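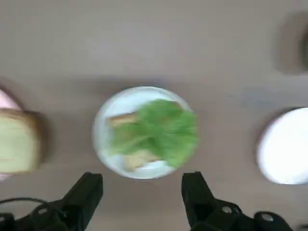
Ticket 3714
Product: Somau two-slice toaster
Opened by: Wenche Westerberg
Status: waiting on customer

Hi! So my Somau has started toasting one side of the bread and pretty much ignoring the other. I make open sandwiches for lunch most days (toast, lettuce, whatever's in the fridge) and I keep ending up with a slice that's golden on one face and plain soft bread on the other. It's the left slot only. The right one is fine, which makes it even more annoying!

What I've tried so far:

Emptied the crumb tray. Gross, but no change.
Turned the dial up to 5. Right slot burned, left slot still half done.
Different bread, the thin white kind and a thicker loaf. Same thing.
Plugged it in across the kitchen, no extension cord. Same.

I bought it at Kvam in January and paid 39 dollars, and I still have the receipt.

Reply from Noltard Support
Thanks Wenche. With the left slot empty, please start a cycle and look in from above without touching anything. Do both sides of the slot glow?

Wenche, 12:40 pm
Okay, just did it. The outside wall glows orange, the inside wall stays dark for the whole cycle. I ran it twice to be sure. Is that something you can fix, or do I need a new one? I can drop it off at Kvam if that's easier, I'm over there all the time anyway.

Reply from Noltard Support
Please send a photo of the receipt and the label under the base, and unplug the toaster for now.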